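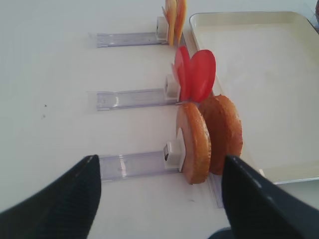 Harketti Food Display Club — Friday talks

Talk notes: Standing slices up
Speaker: Hidayah Pangaribuan
15 February 2019

Say hello, thank Itsuki for setting up the chairs. Phones off, kettle stays on.

Start with the table. I love this stage of a display, when there's hardly anything on it! White top, three clear plastic rails side by side, a white clip block at the end of each and a pair of round slices standing up in every block. Cream tray off to the right. Let people look for a bit before I start talking again.

Why upright? Lay a thin slice flat on a white plate and you get one colour, one circle. Stand it up and light gets in from behind, you see the rim, and you see one slice against its neighbour. Point out the red pair in the middle, how glossy they are and how the edges go a bit see-through. I could look at that red all day.

Then the far pair, the yellow-orange ones. Pale at the edge, with a blush of orange and red. Ask the room what fruit it puts them in mind of (I'd say apple or peach, let them argue). Good spot to mention the December stall, where we ran warm colours at the back and everyone's eye went straight down the table.

The V. Two slices pressed together look like one thick slice. Open them out and you get two shapes, one closer to edge-on and narrow, the other round and full. The middle pair does it nicely. Do the hand demo — palms together, then open from the wrists. Get them all doing it, it's silly but it sticks.

Rails. Clear plastic with a faint blue tint, and the ridges on top catch the light. They throw a soft grey shadow on white, which I like, though Itsuki doesn't. Let him have his two minutes on black cloth here. Keep him to two!

Spacing. From the low end of the table the rows overlap, so the bottoms of the red slices sit just above the pair in front. Walk to the other side and it's a different display. Tell them to crouch, check from a kid's height, then from the door.

Practical bits if there's time:
Hosoda hall has 80 seats and the back row won't see a slice of anything, so bring people forward in groups of 15.
Tongs over fingers for anything juicy.
Wipe the rails before the slices go in.

Questions. Somebody will ask about lemon juice. Hand that one to Itsuki.

Finish by inviting them up to have a go.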